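The Gostlow Kitchen Letter
June 2018

The ketchup question, and other things that live on the table

I've been meaning to write about tables for a while now, and what finally got me going was ketchup. A few of you wrote in after the last letter, the one about pantry shelves, to say fine, the pantry's great, but what about all the stuff that comes out at lunch and never goes back? Guilty! At my house in Rodham the ketchup has practically had its own chair since we moved in.

So I spent two weeks paying attention to what was sitting out, and it was a little embarrassing. Ketchup, mustard, the salt, a second salt (why?), a butter dish with no butter in it, rubber bands, the Dendex catalog, and one of those tiny plastic animals that come out of a party bag and then follow you around for the rest of your life. Breakfast was happening in whatever space was left over, which some mornings was barely a cereal bowl's worth.

First thing I did was clear the whole thing off. I mean all of it, onto the floor, and then I wiped the table down properly with dish soap and warm water. If your top is white you already know what ketchup does when it gets a head start. A plain dishcloth does most of it, and for the stubborn rings I make a paste with baking soda and a little water, leave it on for five minutes and rub gently. Try it in a corner first, please, I don't want letters. And do the edge while you're down there, the underside of the edge too. Sticky fingers go there to hold on.

Then came the tray. I know, I know, everybody says get a tray. I resisted because I figured it would just be a smaller mess with sides, and for a few days it was. What changed things was making it the only place condiments could be. If the mustard doesn't fit, something else goes back in the fridge. I found a blue one at the Nuttall Street thrift store for two dollars and I love how it looks against a pale table, you can see right away when something has wandered off it.

Now, the bottle itself. Upright, upside down, or lying on its side? We have had actual arguments about this. I'm a cap-down person at heart, but the ordinary kind with the narrow cap won't balance that way unless you prop it against something, and then somebody reaches for the salt and over it goes. On its side is perfectly fine for a meal as long as the cap is snapped shut, and when you're near the bottom it helps the last of it slide along. Wipe the cap before you close it! A crusty cap never shuts all the way, and that's how you end up with a pink puddle on your nice clean table. A damp paper towel around the rim after supper, a quick twist, done.

As for where it sleeps, check your label. Ours asks for the fridge after opening, so it goes in the door, and I've quit pretending that "I'll put it back after dessert" is a plan. The tray goes back with it, or at least as far as the counter, and whoever carries the tray doesn't have to do the plates. You would be amazed how popular that job got.

Crumbs and small bits I deal with last. A dry cloth first, sweeping toward you into a bowl, and then the damp one. If you go in wet you're only making paste. Any toys found on the table at that point go in my apron pocket until morning, and there has been some grumbling about that, but the plastic animal has been getting back to the toy box a lot more often. 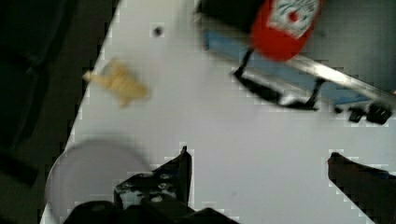 4 MIN READ

Ketchup lying down, blue underneath it, and a good stretch of white table with nothing on it. I could look at that much bare tabletop all day! There's still a small tan something over on the left that could be food or could be a toy, and that one would be going in the apron pocket or the compost, depending.

Next time I want to get into napkins and whether anybody still irons them. I'm also collecting picnic table tips for the August letter, so if you've found a way to keep a paper tablecloth down in the wind that doesn't involve rocks, write and tell me. Two of my last batch were rocks.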